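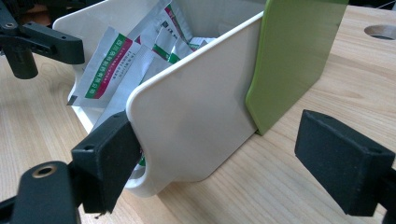 White box with the sachets stood up in it, green divider alongside

Re: [briem-home] Sachets, strips, all the small medicine stuff -- where does it go?

Sorry, quick one, got to be out of the door by 4.

On Trurka we had the same muddle last winter. Answers in between.

> We've taken all the medicines out of their cardboard because the boxes
> were taking up a whole shelf. Now the sachets slide about flat in a
> drawer and everything ends up under everything else. Has anyone found
> a box or tray that keeps them upright? I don't want to spend much.

Yes. Plain white plastic organiser box, tall sides. Photo at the top. Sachets go in on end, not flat, and they lean on each other a bit but you can still get a finger in and flick through. Ours came from the household shop in Illoveck, bottom shelf by the washing-up bowls. Get one with a cutout low down in the side if you can, you can peer in and see if there's anything left without lifting it down.

Don't get the Taravham one with the lid. Bought it first, too shallow, lid won't shut on anything stood up. It's got buttons in it now.

> Also do you sort by what it's for, or by date?

By what it's for, then oldest at the front. Tried it by date only and it was hopeless at 3 in the morning with a temperature. Go by the stripe colour if the packets have one, much quicker than reading tiny print. But keep the leaflet!! We threw ours out with the cardboard and then had to go and ask at the chemist how many a day. Leaflets now live in an envelope taped inside the cupboard door, name and expiry date written on the front of each. Should of done that from the start.

If the printing is in a language not everyone in the house reads, put a sticky label on with the name and the dose. Leave the expiry date showing.

> And are dividers worth it?

Depends how much you've got. With a full box no, they hold each other up. Half empty they all slump over. A flat bit of stiff plastic does the job, doesn't need to be a proper one. Make sure it's tall enough to grab.

Last thing -- not the bathroom, too steamy. And not the kitchen table either if there are small children about. High cupboard, one that catches. We go through ours every February and take the out of date ones back to the chemist, takes 12 minutes if you dont stop to read everything.

Will measure the box tonight if anyone wants the size, shout.

--
briem-home list
Plain text please, keep quoting short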